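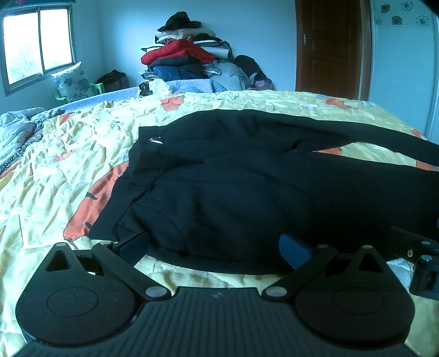 Page last changed: Sun 3 July

How to oil a wooden chopping board

I love this job! It takes very little effort, it makes the kitchen smell faintly of lemon if you use the right wax, and a tired grey board comes up looking rich and warm again. I do mine twice a year, once in February and once in the summer, and more often if the board gets a lot of washing up.

What you need
Food-safe mineral oil
A board wax (optional, but lovely)
Fine sandpaper
Two lint-free cloths — an old T-shirt cut up is perfect
Half a lemon and some coarse salt

Clean it first
Scatter salt over the board and scrub with the cut side of the lemon, squeezing as you go. Leave it for a few minutes, then wipe it down with a damp cloth. Onion smells usually go at this stage. If yours is stubborn, do it again.

Now stand the board on its edge and leave it overnight. Please don't skip this! Oil won't soak into damp wood, and I once ruined a whole afternoon's work on my big Değirmenci board by being impatient.

Sand it
Go lightly, always along the grain, until the fuzzy bits have gone. Deep knife marks can stay where they are. Brush off the dust and wipe with a dry cloth.

Oil it
Warm the bottle in a bowl of hot water so the oil runs more freely. Pour a small puddle in the middle and rub it out to the sides, then do the edges, the back and especially the end grain, which drinks it up like nothing else. Leave it for a few hours and wipe off whatever is still sitting on top.

Most boards want 2 coats. A new one, or one that has been through the dishwasher (oh dear), may want 3.

Wax it
Rub a little wax in with your fingers, wait until it goes cloudy, and buff with the second cloth. I use the Ondport one with lemon in it. Rosine Poulain wrote to me after the last version of this page to say she buffs hers with an old shoe brush kept just for the purpose — I tried it and the shine is wonderful.

Don't use olive oil or sunflower oil, as they go sticky and start to smell. Spread oily cloths out flat to dry outdoors before you put them in the bin.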